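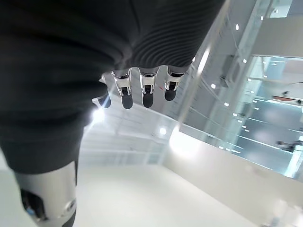 Nathalie Fehr asked why the sleeve goes on before the fingertip check, when the old sheet had it the other way. Answer: the hem rides down once the arm moves, and we kept finding that out with the hand already zeroed. So sleeve first. Old sheet is dead, bin it.

## 4. Sleeve and fingers (Clunorard hand, wrist cam on)

Need: 2.5 mm hex key, soft cloth, the Bruvham bench supply, the finger test script. Supply OFF to start.

1. Slide the sleeve up from the hand end, ribbed band toward the hand. The dark gray one. Stiff going over the wrist, work it round a bit at a time.
2. Smooth the hem back so it sits clear of the metal. Soft folds are fine. A fold that touches a finger housing isnt.
3. Swing each finger by hand, full travel. Should move free and drop back. Gritty = stop, go to section 6.
4. Wipe the black tips. Dry cloth only.
5. Supply on, current limit at 968 mA. Run `fingers_home`.
6. Wait for the click, then the prompt. Takes 13 seconds on Muriithi (the bench PC), quicker on a decent laptop.
7. Run `fingers_close 200`. That's encoder counts, not degrees.
8. Open again. Look at the hem. If it crept, back to step 2.

> **Caution:** hands out before step 5. Homing starts right away, there is no countdown. Sebastian is adding one.

> **Note:** tips hang at slightly different heights with the power off. Normal. Don't bend the linkages to line them up.

### 4.1 If homing fails

- `E2` on screen: connector at the wrist is half in. Supply off, push it home, retry.
- One finger buzzes and stays put: back its stop screw out a quarter turn. Only a quarter.
- Everything homes but close stops short of 200: sleeve is bunched under the palm. Been there since August, it's nearly always the sleeve.
- Cam feed drops when the fingers move: cable is too tight at the elbow clip. Leave 186 mm of slack between clip and wrist, measured with the arm straight.

### 4.2 Wrist cam

1. Supply stays on. Start the viewer.
2. Check the fingers show in the view. Sleeve will take up a good chunk of one corner, thats OK as long as the tips are visible.
3. If the sleeve covers more than one finger, fold the hem back and re-check.
4. Point the arm away from ceiling lights before you set exposure. Flare throws the auto setting way off.
5. Lock exposure, save as `urnura_day`. Overwrite the old one.

Evening profile is seperate, see section 7. Don't copy the day numbers over.

Stop screw torque still to be written up. Ask Sebastian Bratu until then, he has the spare screws too.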